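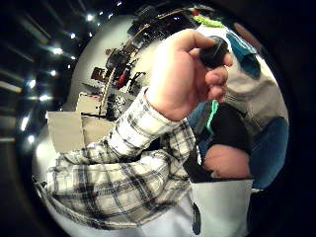

Drekeck workshop notebook
1 November 2021
Subject: bench clearance, small parts and textiles

The room was due for its quarterly sort. The long workbench and its shelves had again filled with equipment, boxes and tools, and small parts were being set down wherever there was space. Work began with these.

Small black parts, knobs and caps in particular, are to be handled singly and checked for cracks before being put away. The count at the end of the morning was 197 sound pieces and 19 rejected. The rejected pieces have gone into the Kirkegaard tin and should not be returned to stock. The label on the tin still reads "June" and needs replacing.

Threads were tried on a sample only. Two of the older caps bind after half a turn; cause not established. The Illana fittings appear unaffected.

Seated work continues to be permitted for sorting, provided that cables are kept clear of the feet. Colleagues are asked to leave the cloth on the table when they finish. The cream-white one protects the top adequately, and the teal towel with the three white stripes may stay there for wiping parts. It should be folded at the end of the day — it is seldom folded at present.
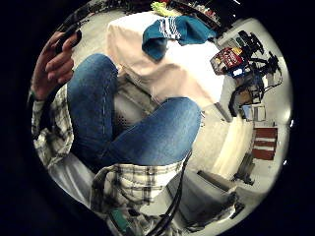

Outstanding

Wall cables: the tangle by the red printed box has not been dealt with. Each lead is to be traced and tagged before anything is unhooked. Allow at least 30 minutes.

Rug: the red one with white bands to be taken up and beaten before the floor is swept.

Shelves: boxes to be relabelled from left to right, using the Asier list. Entry 653 appears twice on that list and the second should be struck out.

Stock sheet: the morning's figures have been entered in pencil. They are to be inked once the second shelf has been counted, and the sheet returned to the folder by the door.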